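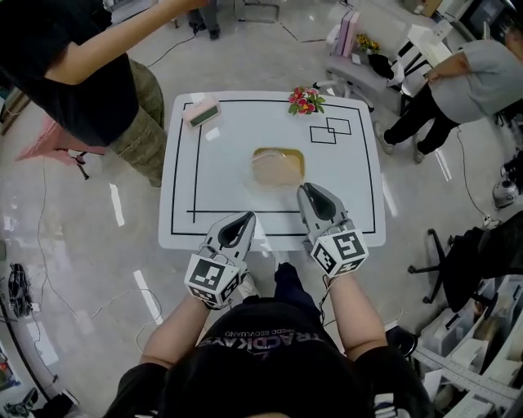

Part of getting a thriller ready for paperback is the cover wrap, and I'll admit it's the bit of Povico I put off writing up for months (sorry to everyone who emailed!). A wrap is the back cover, the spine and the front cover laid out as one wide sheet, and the thing that trips people up on a first book is which way the words run. Take the white lettering on the black T-shirt: TRACKMAN is upside down from where we're looking, and you can still read it, it just takes you a beat longer. Spine text set the wrong way does the same thing to a person standing at a bookstore shelf, and a beat is a long time when there's another detective novel right next to yours.

Before you start

You'll need your finished interior file, your blurb, and a front cover image. Finished means finished, please. The spine width comes from the page count, and if you add a chapter later you'll be doing half of this section again. I use my own test book all the way through, a revenge story called Ponuvia that Edem Appiah very kindly let me chop up for practice, so if you see that title in the menus, that's why.

Setting up the wrap

1. Open your book in Povico and pick Cover, then New Wrap. If New Wrap is gray, you haven't locked the interior yet. Go to Interior, hit Lock, and come back.

2. Choose your printer from the list. I'm going with Vustden here. If yours isn't listed, choose Custom and type in the paper thickness from the printer's own spec sheet.

3. Choose your paper. The one called Bae is a cream stock and it's what I like for fiction, it's easy on the eyes and a bit thicker, so a short book looks less skinny. White is fine too! Just know that switching between them changes the spine.

4. Click Measure. Povico fills in the spine width and draws two dashed lines where the folds will go.

Note: Measure rounds an odd page count up to the next even one. My file ends on page 143, and Povico adds a blank at the end to make the last sheet whole. You can't turn this off and you don't want to.

5. Drop your front cover image onto the right-hand panel. Yes, the right. The back cover goes on the left, and everybody (me included, twice) gets this backward at least once.

6. Drag the edges of the image out past the red trim line until the Bleed light goes green.

Caution: don't stretch the image from one side only. Povico will let you, and your moody figure on the bridge will come out wide as a truck. Hold Shift while you drag.

Spine text

7. Click the spine panel and type the author name, then the title. Leave the publisher box empty if you don't have a logo.

8. Set Direction to Top to Bottom. For an American paperback that's the one you want: lay the book flat with the front cover facing up, and the words on the spine read the right way up. The other setting is there for publishers in countries where it's common to run it the other way.

9. Check the Safe Gap number under the spine. If it's red, make the type smaller before you do anything else. Long thriller titles are the worst for this, all those definite articles, and sometimes dropping the subtitle from the spine is the only fix.

Note: Remo Orlandini, who tests the builds for me, likes all capitals on a thriller spine. I go back and forth. Capitals are easier to read from across a room, but they eat up the length fast, so try both and look at them at actual size.

Back cover blurb

10. Click the left panel and paste your blurb. The box holds up to 2,000 characters, but that's a ceiling and you should stay a long way under it. Hero, trouble, what happens if he fails, done. Please don't give away who did it. I've seen it happen.

11. Set the body type. I use 11 point with plenty of space between the lines. Light type on a dark background (very popular in crime, for obvious reasons) prints thinner than it looks on screen, so go up one weight.

12. Leave the bottom right corner alone. The white box you see there is held for the barcode, and anything under it will be covered up. That goes for quotes from other writers, too.

Caution: pasting from a word processor can bring curly quotes in as little empty squares. If you get them, use Paste Plain and retype the quotes by hand.

Checking and exporting

Turn on Fold View and spin the book around with the arrow keys. Look at the spine edge of the front cover in particular, where a dark background can creep around the fold and make the whole thing look crooked. When you're happy, choose Export, then Wrap for Print, and save the file somewhere you'll find it again.

Order one printed proof before you order a box of them. If the spine text is sitting off center on the proof, don't nudge it by eye. Go back to step 3, make sure the paper matches what you ordered, click Measure again and export a new file.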